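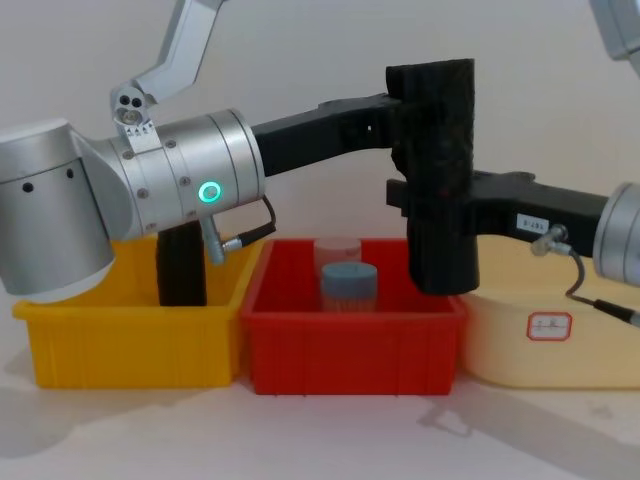

Rania Younis asks whether the ground wire really has to go on before the signal cables, as her old deck hummed either way. It does on the Paltari. Follow the order given in this section, even if you have set up other turntables before.

354 shares
15 comments

4. Connecting the turntable to the mixer

Before you begin, turn the mixer off and set both channel faders and the master level to zero. Unplug the turntable from the wall.

1. Place the turntable on a level surface. Turn the feet to raise or lower each corner.
2. Attach the ground wire to the post marked GND on the back of the mixer. Finger-tight is enough.
3. Plug the red cable into the right input and the white cable into the left input of channel 2.
4. Set the input switch for channel 2 to PHONO.
5. Plug in the turntable, then the mixer.

CAUTION: Do not connect the turntable to a LINE input with the built-in preamp turned off. The sound will be very thin, and people tend to raise the master level to make up for it.

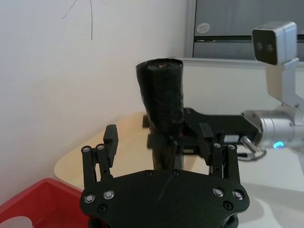 If you own the Fekia mixer, the PHONO switch is on the back panel, next to the power socket. Use a pen tip to move it. Units made for the first production run have no switch, and channel 2 is always set to PHONO.

4.1 Balancing the tonearm

1. Leave the stylus guard off and set the anti-skate dial to 0. Keep the stylus clear of the platter.
2. Release the arm from its rest.
3. Turn the counterweight until the arm floats level.
4. Return the arm to its rest and lock it.
5. Hold the counterweight still and turn only the number ring until 0 lines up with the mark.
6. Turn the counterweight and ring together to the tracking force listed on your cartridge sheet.
7. Set anti-skate to the same number. For scratching, set it back to 0.
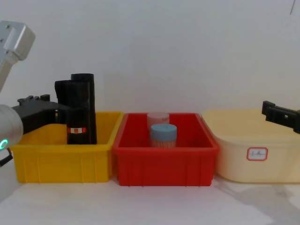 Fig. 3. Plastic storage bins on a white tabletop.

NOTE: The record skips during back cues if the force is too light. Raise it in small steps and stay within the range on the sheet.

4.2 Checking the sound

1. Put on a record you know well.
2. Turn the mixer on and raise the channel 2 fader halfway.
3. Bring up the master level slowly.
4. Move the crossfader from side to side. The sound should cut cleanly at one end.

If only one side plays, swap the red and white plugs at the mixer.
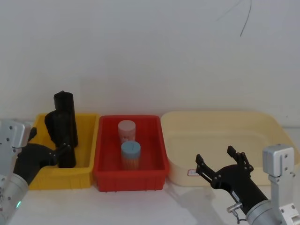
If the silence moves to the other speaker, the fault is in the cable or the cartridge. Reseat the headshell and try again. If it stays where it was, check the mixer and the speaker leads.

Section revised 27 July 2020 by Mohcine Naciri.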